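Section 4: Fitting the Trokitz desk frame to a white top

Read this section through before you start. You will need a second person for step 6, as the assembled desk is awkward to turn over alone.

Before you begin
Lay the top face down on a blanket or flattened carton. Check that all bolts in bag 7 are present. If any are missing, contact Dekus parts and quote the number on the bag label.

4.1 Attaching the rails

1. Place the two side rails on the underside of the top, open side facing in. Leave a gap of 111 mm from each short edge.
2. Line up the rail holes with the pilot holes. Start every bolt by hand, then tighten with the supplied key.
3. Slide the cross rail into the slots. It should drop in without force – if it binds, loosen the side rails half a turn and try again.
4. Set the distance between the legs to 643 mm, measured from inside face to inside face.
5. Push each leg up into its bracket until it clicks. Fit the locking screw from the outer side.
6. With one person at each end, lift the desk, turn it over and set it down on all four feet at the same time.

CAUTION: Do not drag the desk across the floor. Side loads can bend the foot threads.

CAUTION: Do not use a power driver on the top. The pilot holes strip easily.

4.2 Levelling

1. Put a spirit level along the long edge, then along the short edge.
2. Turn the feet anticlockwise to raise a corner, clockwise to lower it.
3. Retighten the rail bolts after a week of use.

Note: On carpet, allow the desk to settle overnight before levelling.

4.3 Care of the white surface

Wipe with a damp cloth and a little dish soap. Metholated spirits and cream cleansers will dull the finish. Coloured inks should be wiped off straight away. Keep kettles and hot pans on a mat.

Small chips can be touched up with the Paju white repair stick, sold separately. Let the filler harden for roughly four hours before sanding it flush.

For cable tray fitting, go to Section 5. 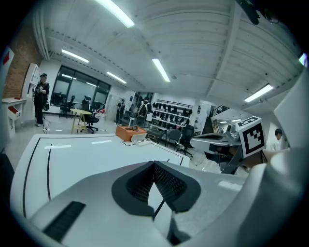 Fig. 4: White tabletop.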